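参观 Staltelura 共用工作间：自己做一台草地小车

八月我去了 Povar，参观了那里的共用工作间 Staltelura。我学中文已经有几年，这篇报告也是我的练习，如果有的词用得不太自然，请读者原谅。技术的部分我写得比较慢，每个数字都跟主人核对过。

Povar 是一个小地方，从火车站走到工作间要走 33 分钟。路上有一家面包店，上午开门，下午不开。我是下午到的，所以没有吃午饭。如果你也要去，请先带一点吃的，工作间里只有咖啡和饼干。

接待我的是 Kalliopi Lazaridis。她以前修理缝纫机，现在每个星期有几个晚上在工作间里做自己的项目。项目的名字叫 Rundero，是一台四个轮子的小车，可以自己在草地上走。它现在还不会割草，刀盘放在架子上，还没有装。她的想法是先让车走得直，然后再谈割草。我觉得这个顺序很有道理，我自己在家里做小车的时候正好相反，先装了很多东西，后来全部拆下来了。

工作间的样子

Staltelura 在一座旧仓库里面，门很宽，可以推进去一辆手推车。进门左手是木工的地方，右手是金属的地方，最里面有一间小房间，做电子的人都在那里，因为那里灰尘少。使用的规则写在门上：用完的工具放回原来的位置，借走的东西写在本子上，电烙铁离开人就要关掉。本子我翻了几页，借得最多的是一把扭力扳手，后面的“已还”常常是别人补写的。

会员每个月交钱，来访的人不用交，但是欢迎带材料。我带了一包 M4 的螺母，她很高兴，马上拿走了一半。

车架是怎么做的

Rundero 的车架用铝型材拼成。她给我看了三个旧的版本，都挂在墙上。第一个版本太长，转弯的时候后轮会把草皮推起来。第二个版本短了，可是电池放得高，上坡的时候前轮会离开地面。现在的版本把电池放在两根横梁中间，位置很低，底盘离地的距离也因此变小了，在高的草里会擦到草尖。她说擦到草尖可以接受，翻车不可以接受。

轮子是从 Van Dijk 买的，那是附近镇上一家卖二手园艺机器的店。轮子原来属于一台坏了的手推割草机，橡胶已经有点硬，但是花纹很深。轮轴的孔不合适，她在车床上做了四个衬套。第一次做得太松，轮子会晃，她在里面垫了一圈铜片，先这样用着。

电机每分钟 300 转，这是减速以后的数字。我问为什么不选更慢的，她说慢的那种要等很久才有货。控制板放在一个食品盒里，盖子上钻了孔，让线出来，孔的边上涂了硅胶。我注意到她把每一根线的两头都贴了标签，写的是希腊字母。别的会员抱怨看不懂，她就在盒盖里面贴了一张对照表。

编码器是最麻烦的部分。左边和右边买的是同一种，读出来的数字却有差别，车走一段以后会向右偏。她花了很多个晚上找原因，最后发现右边的联轴器有一颗紧定螺丝没有压在轴的平面上。我把这个故事完整地写下来，是因为我自己的小车也向右偏，我回家以后第一件事就是检查这颗螺丝。（结果：我的螺丝没有问题，原因在别的地方，我还在找。）

到草地上去

做好的东西要到外面试。从工作间后门出去，沿着一条小路走几分钟，就是草地。这块草地不是平的花园，草的高度也不完全一样，Kalliopi 认为这样对测试更好，室内的水泥地什么也看不出来。 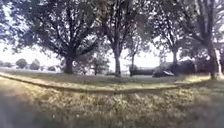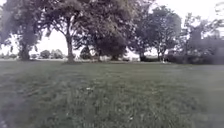 草地和对面的一排树

Rundero 的导航还在讨论的阶段，工作间里的人意见不一样。有人主张在草地周围埋一条线，有人主张用卫星定位，Kalliopi 自己想先用摄像头看远处的东西，靠它们来保持方向。在这样的地方，她的办法有不错的条件：左边那棵大树树冠很宽，树干又粗又黑，远处地平线上还有两棵圆圆的小树并排站着，样子很好认。困难的是上面的树叶连成一大片，天空又太亮，程序找到的特征点大部分在树叶的边上，有一点风就会动。她现在的做法是把上面的树冠遮掉，只用树干和地平线附近的部分。近处的草她也不用，草的纹理到处都差不多，程序很容易认错。草里零星的小白点看起来很明显，可是她担心那可能是纸屑或者小花，下一次来就不在了，所以也不能当作路标。

我问她，冬天树叶掉了怎么办。她想了一会儿，说冬天草不长，车可以休息。后来她又补充，树干在冬天更容易看见，她打算到时候再录一次，然后比较。

我在草地上学到的几件事

第一，坡度用眼睛看不准。我觉得很平的地方，放一个水平尺就知道不平。车的轮子知道，电流的数字也知道。她的程序把电流记在一个文本文件里，每一行有时间、左电流、右电流，很简单，我准备照着做。

第二，急停按钮要大，要放在最高的地方。她的按钮装在一根短杆上，人不用弯腰就可以按到。第一版的按钮在车架侧面，有一次她追着车走了一段才按到，鞋也脏了。我的小车只有一个拨动开关，装在底下，我听了以后有点不好意思，没有说。

第三，遥控器和自动程序之间要有明确的优先。在 Rundero 上，只要遥控器的杆动了，自动程序就停止，而且不会自己恢复，必须再按一次键。她说这个规定是大家吵了一个晚上才定下来的。

第四件事跟机器没有关系：带一块旧毯子。检查底盘的时候要跪在草上，我的裤子在膝盖的地方留下了绿色，洗了两次还在。

关于钱和时间

我请她算一下花了多少。她有一个表格，不过不全，因为很多零件是从旧机器上拆的。到我去的那天，表格里的总数是 500 欧元，里面最贵的是电池和充电器。刀盘没有算进去，那是会员送的。时间她不愿意算。她只告诉我，春天的时候这台车还只有车架，连轮子都没有。

她还给我看了一份下一步的清单，贴在小房间的门后面。上面写着：换联轴器，底盘加一块护板，给摄像头做遮光罩，重新焊左边的插头，问 Van Dijk 有没有同样的轮子做备用。刀盘在清单的最下面，旁边有一个问号。我问问号是什么意思，她说刀盘的保护罩还没有想好，没有保护罩她不会通电。我很同意。

遮光罩我们当天一起做了一个，用的是黑色的塑料花盆，切掉底，再用热胶固定。切得不太圆，装上去以后画面的角上能看到一点花盆的边。她用锉刀修了，还是能看到一点，就先放着了。这是我这次参观里唯一真正动手的工作，我很喜欢。

给想去参观的人

工作间晚上开，白天要先写信约时间。会说英语的人不少，Kalliopi 也会一点中文，她把“紧定螺丝”这个词写在了手上，第二天还写信告诉我她没有忘记。拍工作间里面的人要先问，拍机器不用问。厕所在院子的另一边，灯的开关在门外面，比较高。

我回去坐的是晚上的火车。在车上我画了自己小车的新电池位置，也放在两根横梁中间，跟 Rundero 一样低。横梁要重新切，短的那一根我家里没有，要先去买。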